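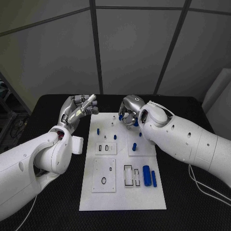

Left hand, right hand, and the peg board that has eaten most of my month.

So. The right hand let go.

I should back up a bit. Regular readers will know I've been working on the two-arm rig with Glenys Powell since February, and that the job is pegs in holes, plates on boards, all the stuff a toddler can do with a biscuit in the other hand. We call the rig Drasus. We'd got to the point where it would run the whole board while we had our lunch in the same room, and I had started to get a bit smug about it, which I should know better than to do by now.

What happened was this. Drasus had picked up one of the blue cylinders (the fat one, naturally, it's never the little pegs) and was carrying it across when the fingers went slack. All of them, at once. The cylinder dropped, rolled off the board, rolled off the table and went under the cabinet. The arm carried on as if it still had hold of it. It went to the right spot, lowered an empty hand very carefully, opened it, and reported a successful placement. I laughed, I'll admit it. Glenys didn't, and she was right not to.

If a hand can let go without the arm knowing, then the arm has no idea what state the hand is in, and the same goes the other way round. What if it had been closing when it lost contact? What if somebody had been reaching in? We have a rule about not reaching in, but we also have a rule about not leaving mugs on the bench and you should see the bench.

So we stopped everything and I went looking. First suspect was the software, because I wrote it. I went through the logs from that run, all 3,670 lines, with a pot of tea. The command to open was never sent. The hand just stopped answering, and 72 lines later it came back and said hello again as though it had nipped out for milk. Nothing in my code was checking for that. It asked the hand to grip, got a yes, and never asked again.

Second suspect was the cable, and that's where it got interesting, or at least it did for me. The hand cable on the right goes over the top of the wrist in a loop. I'd left it generous because the first one I fitted was too tight and pulled. But a generous loop has room to flop about, and when the wrist turns far enough inwards the loop slides round and the weight of it all hangs off the connector. I could make the fault happen! I sat there with the power to the arm off and the hand on, bending the wrist by hand, and on the 13th go the status light went out. Then it wouldn't do it again until I'd had my sandwich.

We swapped the connector for one from Cundex that has a proper latch, and I put in 2 clips so the loop can still move but can't slide round. Aoife Sheehan, who looks after safety for our corridor and has the patience of a saint, came down to look at it and asked the question I'd been hoping she wouldn't – what does the arm do now if the hand goes quiet?

At that moment the answer was "nothing", and she put a tag on the power switch. Fair enough.

It took me a few days to sort out. The arm now listens for the hand the whole time it's moving, and if it misses more than a couple of replies both arms stop where they are. Both, because the left one is quite capable of carrying on towards a partner that has frozen in its way, and I'd rather not find out what that sounds like. The hands keep whatever grip they had. We argued about that one for ages. Glenys wanted them to open, in case there's a finger in there. I wanted them to hold, in case it's something heavy over somebody's foot. Aoife said that with parts this light she'd prefer opening, but that we weren't to change it until we'd tested both and written it down. So that's the next job, and I may yet lose that argument.

The other change is a dull one. It no longer says "placed" unless the fingers felt something there right up until the release. I went back over older runs with that check switched on and a few of our successes are now, er, not. I've got a talk to give in Cáceres with a success rate on one of the slides, and that slide needs redoing. Oh well.

The tag came off the switch this morning, 7/18/25, and we've been running slowly with the stop button within reach. Still haven't swapped the left connector over. The new one is on order through Irard, and until it turns up the left hand is only allowed to do the light pegs.

The cylinder was fine, by the way. I got it out with a ruler, along with a biro and a lot of fluff.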